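Minutes of the meeting of the Zarncombe toy and kitchen play group, April

Present: Glória Frade (chair), Filipa Peixoto (minutes), and four parents. The minutes of the last meeting were read and accepted with one correction: the hall was built in 1916, not in 1961.

1. Play corner. Glória informed that the old plastic kitchen set is now broken in too many places and proposed to use real kitchen things in its place. Filipa supports this, but she asked that no glass is used. It was agreed to keep one cooking pot with its lid for the corner, together with the foam cubes and the duck.

2. Storage. The lower shelf is free after Easter. The cubes can go inside the pot between sessions - the lid must then close completely.
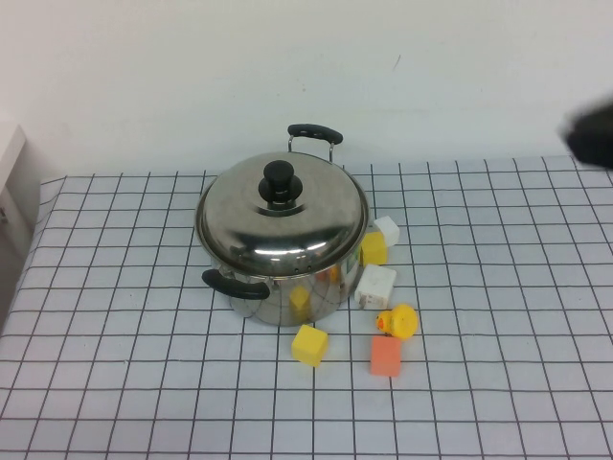

Zarncombe, April

3. Cubes and duck. The meeting looked at the foam cubes in white, yellow and orange-pink. One parent noted that the larger white cube has faint tan marks and asked if it should be washed or replaced. Decided: Glória will wash it by hand with mild soap. The rubber duck stays, as the small children always ask for it.

4. The pot. It was discussed if the lid with the black knob is too heavy for the youngest ones. Opinions were different. For the moment an adult lifts the lid and the children put the cubes in. To be looked at again at the next meeting.

5. Tablecloth. The white cloth with the dark grid lines is liked by all, because the children use the squares for placing the cubes. Filipa will ask Alhassan for the price of a second one. The limit is 22 euros.

6. Other matters. The key of the side door is still missing. Whoever has it, please bring it to Glória.

The meeting was closed at 4 p.m.

Minutes: Filipa Peixoto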